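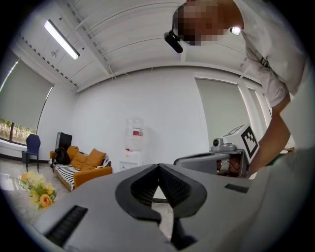 2 min read

Hi, we're Emora! We collect the examples that home robots learn from, and we do it by hand, with a gripper in each fist and a camera strapped to somebody's forehead.

I'm Hưng Kiều, and I started this with Tuấn Văn after the two of us had spent far too long on a robot that could fold a towel beautifully as long as it was always the same towel on the same table. It needed to see more homes, more mess, more people doing the job their own way. So that's what we go out and get.

The grippers are hand-held. Each one has its own camera and a printed square marker on top, so the software can work out where one hand is compared with the other (Tuấn can talk about those markers for an hour, and please do ask him). You squeeze, the fingers close, and everything the gripper's camera sees gets saved along with the movement. A new collector usually needs a morning to stop bumping into chairs.

Most of our work is plain housekeeping: clearing a coffee table, straightening cushions, picking up wrappers, dealing with the trash. We ask people to do a task at their normal speed and to keep going if they fumble something. Fumbles stay in! We tag them, and our customers tell us they use them more than they expected to.

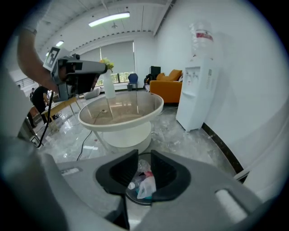

Trash bin task, two grippers

We're a team of 6 now, plus collectors we train ourselves and pay by the hour, reviewing time included. Our first big set, Kavodia, passed 1,000 recordings in July and covers 123 different household tasks. I still have a soft spot for the sock ones. The next set is called Tô and it's mostly kitchens, which means a lot more washing up for us.

Everything gets watched by a person before it leaves the office. Faces are blurred, and clips with missing video go back on the list to be done again. We keep it all in Astska, our own review tool, which started as a spreadsheet and still looks a bit like one.

If you're building a robot and you're short on examples, write to us and tell us what it keeps getting wrong. If you'd like to come and collect, write to us too, no robotics background needed.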